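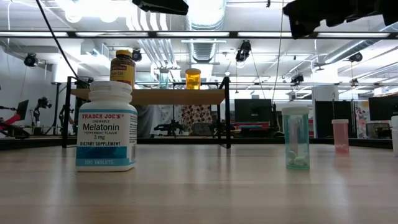

A bottle of melatonin tablets on a table, with fish oil behind it.

Sleep and the change of the clocks
March 24, 2022

The clocks go forward again this weekend and, as every spring, several readers in Firnham have written to ask how they can sleep better in the first days. I am not a doctor, but I have worked night shifts for many years and I have collected a few habits which helped me.

Go to bed a little earlier already now, 20 minutes is too much for one evening, so take small steps. In the morning open the curtains at once and, if you can, walk outside before breakfast. The path from Firnham to Drutlow is dry again after the repairs and it is a good length for this. Coffee after lunch I have given up completely. My neighbours laugh at this, but I fall asleep before them.

Some people ask also about tablets. Please speak first with the pharmacist, especially if you take other medicines, and do not borrow them from a friend. The rules for melatonin are different from one country to another, so what your cousin brings from a journey may need a prescription here.

In May there will be an evening talk about sleep in the reading room at Drutlow. The room has 40 chairs and the entrance costs 2 pounds, tea included. Please write your name on the list at the library desk. The sleep diary sheets are lying there too, we have printed 200 of them, and you may take one for each person in your house.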